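Knitwear and Bedroom Storage Check – with comments
Cuvasberg House, upstairs rooms
Checked June 16, 2004 by Lok-yiu Chou

I love doing this one. Sweaters come out of the drawers, get a proper look on a flat surface, and go back folded the way they should be, and by the end you know every loose stitch in the house. Mark each line OK, FIX or SEE NOTE.

Part A. Before anything comes out

1. Bed made and flat, sheet pulled smooth. OK
2. Hands washed, rings and watches off. OK (I forgot my bracelet the first time and caught a loop on the gray cardigan. Small one, already pulled through.)
3. Lamp on the nightstand away from fabric, cord not pinched by the bed leg. OK
4. Drawer runners slide without catching. FIX – second drawer of the Menico dresser sticks on the left. A bit of candle wax should do it.
5. Drawer liners clean, no grit in the corners. OK
6. Moth traps in date. SEE NOTE. The two in the closet were hung in March and are due for a change.

Part B. Ribbing, cuffs and edges

Ribbing is where a sweater tells you how it's been treated! Go slowly here and feel as well as look.

7. Ribbing springs back after a gentle stretch. OK on everything except the green vest, which has given up at the waist.
8. Edges lie without curling once smoothed. SEE NOTE. Beige ribbed pieces like to roll over at the edge, so open the fold all the way before you decide anything.
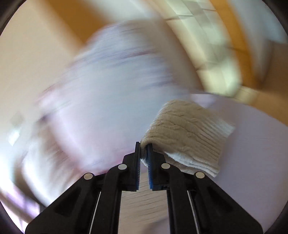 Conall Quinlan wrote in the margin that he'd never pull on ribbing to straighten it, he'd pat it flat with an open palm and leave it for 10 minutes, and if it still curls then steam it. He also wants "stretch" in line 7 changed to "ease apart," and I think he's right. It's going in the next version.

9. Cuffs even, no runs starting at the seam. OK
10. Cast-off edge whole all the way along. OK
11. No thin spots when held up to the window. FIX – navy crewneck, left elbow. It can still be darned if someone gets to it soon. Matching yarn is in the Arumugam tin, the round one with the dented lid.

Part C. Full lay-out

Each sweater gets laid on the bed face up, neckline toward the pillows, and smoothed from the middle outward. Don't skip this for the ones you wore last week. Those are the ones with the surprises.

12. Shoulders level, front not twisted. OK
13. Cables (if any) running straight from shoulder to hem. OK, and what a pleasure a good cable is to check. Run a finger down between the ropes, where lint and crumbs collect.
14. Neckline ribbing lying flat, no gaping. OK
15. Sleeve seams sound at the raglan line. OK
16. Both sleeves drawn clear of pillows and bedding before folding. SEE NOTE. A sleeve that stays tucked under something gets stretched when you lift the body, and cable knits are heavy enough to do real harm.

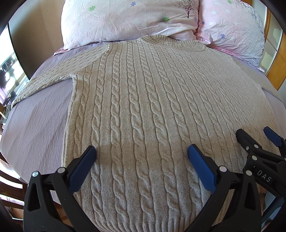
17. Pilling. Use the comb, never the razor. FIX on three items, list taped inside the closet door.
18. Stains under the arms and at the front hem. OK
19. Labels still attached and readable. OK apart from the Zarkgate pullover, whose washing label fell off years ago. Treat it as hand wash, cool.

Part D. Folding and putting back

20. Sleeves folded across the back, then the body in half, hem up to neck. Thirds for the bulky ones. OK
21. Heaviest at the bottom of the stack. FIX – I found the fisherman's sweater sitting on top of two light wools. Swapped.
22. Stacks no higher than the drawer lip, up to 9 inches in the deep drawer. OK
23. Nothing on hangers that should be folded. SEE NOTE. The long cardigan had shoulder bumps from the wire hanger. Folded now, and the bumps may relax with steam.
24. Cedar blocks sanded lightly and put back. OK, they smell wonderful again.

Still open: dresser drawer, navy elbow, moth traps, pilling on the three. I'll take the elbow myself, I've been wanting to practice. Conall has the wax.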